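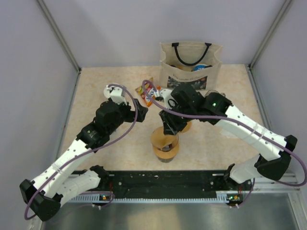
When does the water to the upper terrace go off? On the morning of Fri 26 May at first light, and it stays off until the new pressure-reducing valve has been tested.

The question had come in by mail before the meeting and was taken first so that plot holders could leave early if they wished.

Salmont Allotment Gardens - Water and Irrigation Group
Minutes of the May meeting

1. Minutes of the previous meeting

Accepted with one correction. Under item 4, "main riser" should read "secondary riser". The main riser was not discussed.

2. Matters arising

2.1 The leaking union at the lower standpipe has been remade with new fiber washers. The joint has held since.

2.2 The key to the meter box is still missing. A replacement has been ordered from Lodia and will be kept in the tool shed on the hook nearest the door.

2.3 The request for a second compost bay was passed to the Grounds Group and is closed here.

3. Supply pressure

Static pressure at the upper terrace was read at 70 psi on three consecutive mornings. The drip lines on that terrace are rated well below this, and emitters have been blowing out at the barbed fittings, mostly on the short runs near the gate. The existing valve no longer responds to adjustment.

Two quotations were received. Altıntaş quoted $372 for a brass valve with a union at each end and a gauge port. Doveo quoted less, but for a valve without a gauge port and with a longer delivery time. The meeting preferred the gauge port, as readings are now taken with a gauge screwed to a hose bib and the figure depends on who has a tap open.

Agreed: accept the Altıntaş quotation. Set the outlet at commissioning with all zones closed, then recheck with the two largest zones open.

4. Storage tank

The 2000 gallon tank behind the orchard was drained and inspected. Sediment was found to the level of the outlet. The float valve seats correctly. The overflow screen is torn and lets in leaves.

Agreed: flush the tank before refilling. Fit a new stainless screen. Raise the outlet pickup by a few inches so that it sits clear of the sediment.

It was asked whether the tank should be painted to keep algae down. The existing coating is opaque and growth is limited to the area under the hatch. No action. 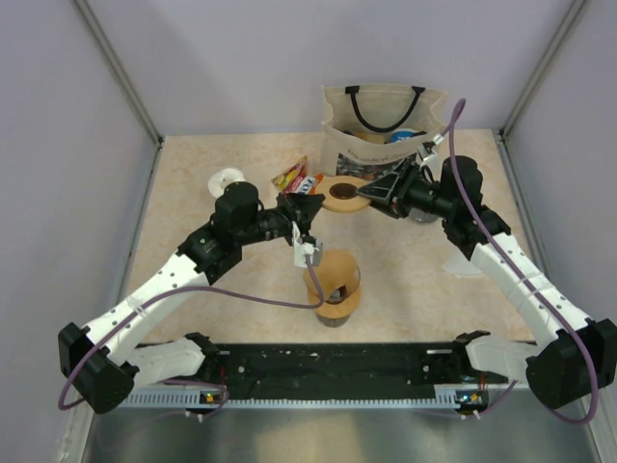 Salmont Lower Terrace Plots asked for a written remark to be recorded, to the effect that the watering schedule still favors the upper plots, that the evening slot for zones 5 and 6 is too short for beans and squash in dry weather, and that plot holders lower down are filling cans by hand to make up the difference.

The meeting noted the remark. Run times were set before the lower beds were extended and have not been changed. The controller allows four start times per zone, of which two are in use.

Agreed: add a second, early start for zones 5 and 6 as a trial until the next meeting. Zone 3 to be shortened to compensate, so that the total draw per day stays the same. Soil to be checked at spade depth before the early cycle and again the following evening.

5. Hose replacement

The 50 foot hoses on the shared reels have cracked at the reel end. The group discussed repair with menders against replacement. A repaired hose does not wind evenly and the mender catches on the guide - this was tried on reel 2 last season.

Agreed: replace the hoses on reels 1, 2 and 4. Keep the sound lengths for use as tree guards.

6. Backflow preventer

The annual test is due. The tester needs clear access to both shutoffs, and the brambles by the fence have grown over the downstream one. To be cut back before the visit. The test report goes in the binder with the previous ones, and a copy goes to the water utility.

7. Any other business

7.1 Rain barrels are not to be connected to the irrigation lines by any fitting, including a hose with a shutoff.

7.2 The zone map on the shed door is out of date. The two new beds by the path are on zone 6, although the map shows them on zone 4.

7.3 Timer batteries to be changed when the upper terrace is shut down.

8. Next meeting

Usual place and time. Items for the agenda by the end of the week before.

Related items
Zone map and run times
How to clean a drip filter
Grounds Group minutes - compost bays
Shutoff locations, upper and lower terrace
Hose reel rota

Last updated: May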